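Reading time: 1 min

Plastic bag charge

A plastic bag charge is a fee added at the till for each carrier bag a shopper takes. Supporters credit it with large drops in litter. The evidence is thinner than that, and much of it comes from stores reporting on themselves.

The town of Norkley is often cited. Its charge of 6 cents began in April, and bags handed out at 17 stores fell by 56 percent. The count left out market stalls, which were exempt, and sales of trash bags, which were never checked.

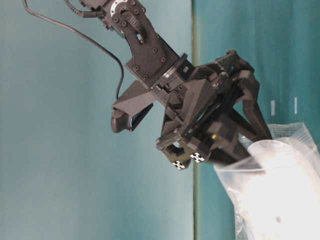
Rasmus Toom has argued that the Norkley figure shows only what people stopped taking at the till, and that what they bought to line their bins is anyone's guess. Town officials have not published an answer.

Reuse is also disputed. A heavier bag has to be used many times to make up for the extra material in it – how many depends on who is doing the math. The Seren survey asked 127 households how often they reused theirs, and took their word for it.

Get new articles by email. Unsubscribe at any time.

Contact | Copyright | Back to top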